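サポートチケット:判例・論文データベース「Barnodex」 検索結果の欠落について
状態:解決済み
優先度:中
起票者:Farzana Memon(法科大学院図書室・電子資料担当)
対応:Levton 技術サポート 二次窓口
起票日:2026-02-05

■ 事象
Barnodexの詳細検索で、収録誌を法学教育関係の紀要に限定し、キーワードに「ジェンダー 法曹養成」を指定すると、結果が80件しか表示されない。前年6月に同じ条件で検索した際の保存リストには232件が登録されている。教員が授業用の文献一覧を更新しようとして気づいたもの。エラー表示はない。

■ 環境
学内ネットワーク経由のIP認証。学外からの利用者は認証ゲートウェイMilticoを経由。ブラウザを変更しても結果は同じ。キャッシュ削除、シークレットウィンドウでの再試行も実施済み。

■ 一次窓口の回答
契約範囲の変更はなし。検索条件の保存形式が旧版のままになっている可能性があるため、条件を新規に作成して再検索するよう依頼。

■ 起票者の返信
新規作成でも80件。保存リストから個別の論文を開くと本文は問題なく表示される。論文名を直接入力した検索でも該当論文は出る。欠落するのはキーワードと収録誌の絞り込みを併用した場合に限られる。学外からMiltico経由で試した結果も同数のため、認証経路の問題ではないと考える。

■ 二次窓口の調査
検索ログを取得し、併用時のクエリを確認した。収録誌の絞り込みは誌名の文字列ではなく、誌ごとの内部コードで処理されている。対象の紀要のうち7誌は、昨年度の索引更新で誌名の変更に伴い新コードが付与されていた。旧コードのまま残った論文は、新しい誌名を選んだ絞り込みの対象から外れる。
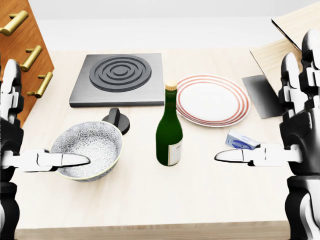
旧コードの論文を抽出し、保存リストと突き合わせたところ、不足分はすべてこの7誌に属していた。本文データと書誌データに破損はなく、索引側の対応表に旧コードから新コードへの参照が登録されていないことが原因と判断した。対応表の作成は索引処理ツールKakakhelのバッチで行っているが、誌名変更と巻号の振り直しが同時に発生した場合、参照行が出力されない不具合を確認している。

■ 暫定対応
修正が反映されるまでは、次の手順で検索する。
1. 収録誌の絞り込みを解除する。
2. 詳細検索の「分野」で「法学教育」を選択する。
3. キーワードを入力して実行する。
4. 結果一覧を誌名順に並べ替え、旧誌名と新誌名の両方を確認する。
この方法では対象外の雑誌も混在し、上記キーワードでは700件が返る。一覧の書き出しはCSV形式を使用すること。PDF形式では旧誌名の欄が出力されない。

■ 起票者の返信
手順どおりに実行し、700件の中に保存リストの論文がすべて含まれることを確認した。教員には暫定手順を案内済み。次の2点について回答を求める。
・他分野の紀要でも同じ欠落が起きているか。
・旧誌名で作成した引用情報は、修正後に自動で書き換わるか。

■ 二次窓口の回答
1点目。誌名変更のあった全誌を点検した。巻号の振り直しを伴うものは今回の7誌のみで、他分野には影響がない。
2点目。書き換わらない。引用情報には論文発表時の誌名を保持する仕様である。新誌名は書誌詳細画面の「後継誌」欄に表示される。

■ 修正
Kakakhelのバッチを修正し、対応表を再生成した。検証環境で元の条件を実行し、232件が返ることを確認後、本番の索引に適用。適用中の検索停止はなし。旧形式の保存条件についても、読み込み時に新コードへ変換する処理を追加した。

■ 起票者による確認
学内、学外の両方で232件を確認。保存済みの検索条件からも同数が返る。新着通知メールが適用後に一度重複して届いたが、内容は同一で実害はない。

■ 二次窓口の追記
重複通知は索引の再生成で更新日時が変わったことによる。再送は1回のみで、以後の通知には影響しない。本件をクローズする。再発時は本チケットに返信すれば再開される。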